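Call for participants: help us write the house rules for robots in the kitchen

Hello! If you've ever shouted at a dishwasher, or explained to a grandparent for the fourth time which button not to press, I'd love to hear from you. I'm putting together a group of ordinary people to help write a set of good practice rules for two-armed robots working in home kitchens, and I need more of you than I've got.

I run the rules side of a project called Jultard. We sit inside Skivgate, a small outfit that mostly does safety reviews for people who make household machines, and the project has been going since last spring. The idea was to write down, in words anyone can follow, how a robot ought to behave in a room where people cook, argue, drop things and walk about in their socks. How close can it come to you? Does it have to tell you before it opens a fridge? What should it do when it's holding a glass and a toddler comes through the door? We've got a draft. It's called Cù (the accent matters, and I've given up correcting people on the phone) and it's 40 pages long, with a lot of crossings-out.

Most of what's in it so far was written by people like me, who have read a lot of safety standards and spend too much time thinking about pinch points. You can tell. There's a whole page on the wording of one warning sound and two lines on what happens when somebody leaves a cupboard open. So this round is for everybody else.

What you'd be doing

You'd come in for four sessions spread over six weeks, starting in September. Each one lasts two and a half hours with a proper tea break in the middle, and there's an evening set at 6 pm if you can't do daytimes.

In the first session we go through the draft together and I find out which bits make no sense. Bring a pen and be rude about it! I'd much sooner hear that a rule is daft now than after it's gone out. Last time a chap who used to run a school canteen crossed out an entire section on "shared reach zones" and wrote "just say keep out of each other's way" in the margin, and he was quite right, so we've now got a rule called Keeping Out of Each Other's Way.

In the second and third sessions we work in simulation. You'll sit at a screen and watch a robot go about a made-up kitchen, from the robot's own point of view, and you stop it whenever you think it has broken one of the rules or is about to. Then we talk about why you stopped it. No driving, no programming, and nothing to learn beforehand. We've got 286 of these runs in the library now and they're all short, so you'll see a fair few in an afternoon. Some of them are very dull. I'm sorry about that, but the dull ones matter as much as the hair-raising ones, as I want to know when people think everything's fine.

A lot of the talk ends up being about closeness. Rule 9 in the draft says a robot should slow down when its arms are near anything fixed, such as a wall, a worktop or a fridge, and should keep its grippers where they can be seen by whoever is in the room. Sounds simple enough, until you've got six people round a table who all have a different idea of what "near" means.
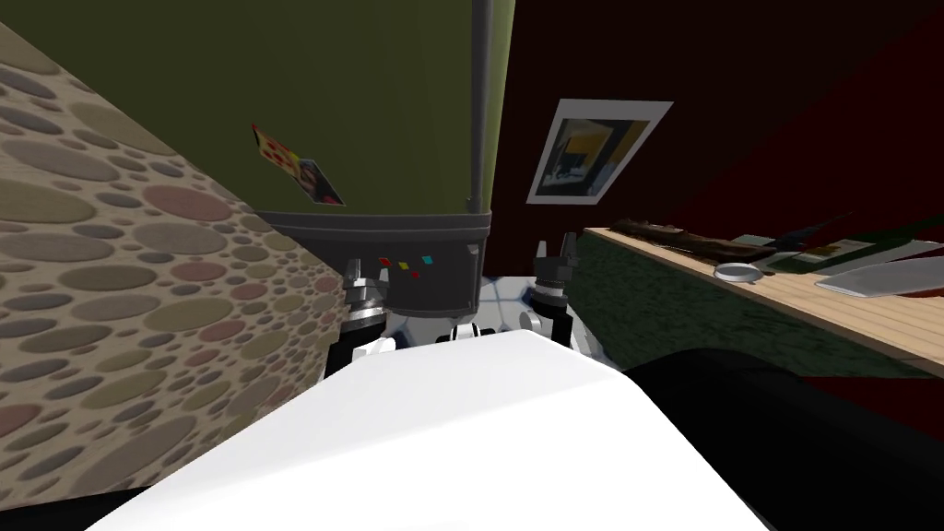
We had one group who wanted a fixed distance and another who wanted the robot to judge it by how fast it was going, and they got quite heated (in a nice way, there was cake). I've left both versions in for now with a big bracket round them. The next group gets to pick, or to throw out the pair of them and write something better.

The other one that gets people going is Rule 14, on personal things. Photos, notes, the takeaway menu, a child's drawing, the bits and bobs that end up stuck to a fridge door or left on the side. At the moment it says the robot mustn't move or read anything of that sort unless it's been asked to. Plenty of people like it as it stands. Others have told me it's hopeless, because if you can't shift a pile of post you can't wipe a worktop. I go back and forth on it myself.

The fourth session is for rewriting. You'll be in a pair, you'll get a handful of rules, and you'll put them into your own words. I type them up that evening and everybody gets a copy to grumble at.

Who I'm looking for

I need 30 people for this round. You should be 18 or over and you should use a kitchen most days, and that's nearly the whole list.

I'm especially keen to hear from you if you:
cook for a big or noisy household
use a wheelchair, a frame or a stick at home
have low vision or are hard of hearing
have worked in catering, care or cleaning
share a kitchen with people you didn't choose (students and lodgers, this means you)
don't like the idea of a robot in the house at all

I mean that last one. We've had a run of groups where everybody was terribly excited about robots, and the rules that came out of them were far too forgiving. If your first thought is "not in my kitchen", please do apply. You won't be talked round, that isn't my job.

You don't need any technical background. If you do have one that's fine too, but I'll ask you to leave the long words at the door. I can't take people who make or sell household robots for a living, or who live with somebody who does. There's a separate group for the trade and they get worse biscuits.

A note about the screen work. The robot's view can lean and swing about a bit as it moves, and some people find that makes them queasy. If you get travel sick or you've had trouble with video games, tell me on the form. You can still take part. I'll put you on the paper exercises for those two sessions, or we can go through the runs as stills, whichever suits. Anybody can get up and have a breather at any point without asking me first.

What you get

We pay £457 for the full four sessions. It comes in two halves, one after the second session and one after the last, and if you have to drop out you keep what you've earned up to then. We cover bus and train fares on top, and taxis where you need one to get here, but please ask before you book. If you're paying for childcare or for somebody to sit with a relative so you can come, send me the receipt and I'll sort it.

If you're on benefits, payments like this can sometimes affect them. Have a word with an adviser before you say yes. You can also choose to take the travel money and not the fee, or to be paid in smaller lumps.

You'll be listed by name in the finished rules if you'd like to be, and left out if you wouldn't.

Where it happens

We're on the first floor at Zedaneck, the old seed warehouse by the canal. There's a lift, step-free access from the car park side, and an accessible loo on our floor. The front door is very heavy so ring the bell and I'll come down. Assistance dogs are welcome. We've got a hearing loop in the big room but not in the small one, so if you use it I'll make sure you're in the big one throughout.

Tea, coffee and something to eat are laid on. Let me know about allergies on the form, and I do read that box.

What we keep and what we don't

Seeing as this is a project about good practice I'd better stick to some. We make a sound recording of the group talk and I type up notes from it. The recordings get wiped once the notes have been checked, which takes me a month or so. We don't film you. On the screen exercises we keep a log of when you pressed stop, under a number and not your name. Only the Jultard team sees any of it before names come off.

You can leave whenever you like, and you don't have to give me a reason. If you want your notes taken out, tell me before the rewriting session and they'll go. After that it all gets mixed together and I can't pick one person's bits back out.

What happens to the rules

I'll be straight with you, Cù isn't law and it won't be. It's a voluntary code. Skivgate will use it in its own reviews, and a few makers have said they'll try it out on the machines they've got in development. We'll publish the whole thing free of charge, along with a list of every rule that got changed by a participant group and what it said before. I'm rather proud of that list. It's already longer than I'd planned for.

How to apply

There's a short form on the Jultard page, which should take you ten minutes or so. If you don't get on with forms, ring the Zedaneck front desk and ask for the kitchen rules project, and I'll ring you back and fill it in with you over the phone. You can also ask for it in large print.

The form asks a bit about your household and your kitchen, and there's one question at the end which says: "Tell us about something in your kitchen that annoys you." Please don't skip it! It's the bit I use most when I'm putting the groups together, and short answers are fine. Somebody last round just wrote "the drawer".

I'll let everybody know either way, and if we're full I'll ask whether you'd like to go on the list for the spring group, when we start on bathrooms and stairs. Applications are open until the end of August.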